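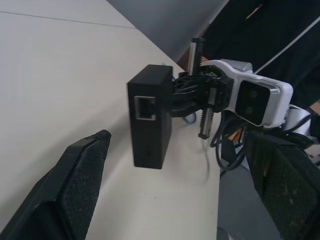 Do we need to buy a second pair of grippers before the summer, or can the money go on pads and spares?

Spares first. One spare gripper at most, and only after the Rarley quote has been pulled apart properly.

Notebook, equipment planning, 2/11/26

Writing this up while the figures are still in my head. Lejla Spahić wants a shopping list she can defend, and what we have at present is three catalogues' worth of wishes. I've been through it with a red pen. My notes are below, rude bits left in.

Starting point. The network port job is the one everybody upstairs likes, so it is the one being used to justify the spending. Black box with a single port, blue cable, one arm presenting the box and the other working on it. It's a fair test of two arms and I have no complaint about it as a test. My complaint is with the sentence in the draft plan that says "current grippers are the limiting factor". Where does that come from? I went back through the log and I can find complaints about pads, cable routing, table height and the light. I can't find one run where somebody wrote down that the gripper itself was the reason we stopped. If it happened, it wasn't logged, and if it wasn't logged I'm not spending on it.

The Rarley quote

Unit price 680 per gripper, which looks decent until you read down. The adapter plate is separate. The cable set is separate. The "commissioning day" is separate and cannot be declined, or so their rep says. I asked what happens on the commissioning day and was told they check that it is installed. We will have installed it. So we would pay somebody to look at our screws.

Also, they quote for pairs. We asked for one. Send it back and ask again for one, with the plate and the cables itemised.

The Ovley quote

Cheaper, 372 each, no extras that I can find. Lead time is given as "June, subject to stock", and I read that as not June. The jaw travel is shorter than what we have now. That may be fine for the box held upright, but I'd want it tried on the wider housings before anyone signs. Ovley won't lend a unit. They offered a video. I have watched the video. It shows the gripper picking up a cube.

Pads

These are what we get through. Grip on smooth plastic depends far more on the pad face than on whatever is driving the jaw, and we have been treating pads as if they come free. Scuffed pads stay on because there's nothing in the drawer to swap them for, and dust sits in the texture until someone can be bothered with a brush.

Proposal: 8 sets in the first order, and a line in the yearly budget after that so we stop begging. Pearce will cut them to our drawing. I'd want a sample first, same texture as we have now, because their last lot came smooth and we lost a fortnight arguing about whether smooth was better. (It wasn't. See the earlier book.)

Cables and connectors

Network cables are consumables in this job. So are the boxes. The draft plan has them under "existing stock". There isn't an existing stock, there is a carton under the bench that people take from when their own desk needs a lead. Buy a proper quantity, label them, keep them in the locked cupboard.

Cable dressing on the arms deserves a line too. Loose loops at the wrist are my least favourite thing in this building. Clips, sleeving, a couple of hours. It costs next to nothing and so it never makes it on to a plan, while a new wrist camera goes straight on because it sounds like progress.

Wrist cameras

Strike from the list for this round. The argument for upgrading is that the port is small and dark inside and hard to see. True. But a small lamp at a decent angle hasn't been tried and costs less than the postage on the camera. Try the lamp. If the lamp is no use I'll put the camera back in myself and say so here.

The Skornholm "cell"

Lejla asked me to be fair to it, so: it's a complete two-arm table with guarding, and it is nicely made. It would save us a lot of drilling. It would also eat the whole budget and lock us into their jaws, their pads and their software licence, renewed yearly at a price they wouldn't put in writing. I asked twice — second time I got a brochure. No from me. Happy to be outvoted, provided whoever outvotes me also signs for the renewals.

What I'd put forward

Pads from Pearce, 8 sets, sample approved first.
Cables, boxes, sleeving, clips. Small money, order now.
1 spare gripper, same model as fitted unless Ovley will lend one.
Lamp and bracket, out of petty cash.
Nothing from Skornholm. Nothing from Rarley until the quote is redone.

Still to do

Before the planning meeting I want 2 weeks of runs where the reason for every stop gets written down in words. "Failed" won't do. Write pad slipped, cable snagged, port not seen, arm faulted, whatever it was. Sheet is taped inside the cupboard door. If grippers come top of that sheet I'll change my mind about the pair.

Lejla, can you chase Pearce for the sample? They answer your emails.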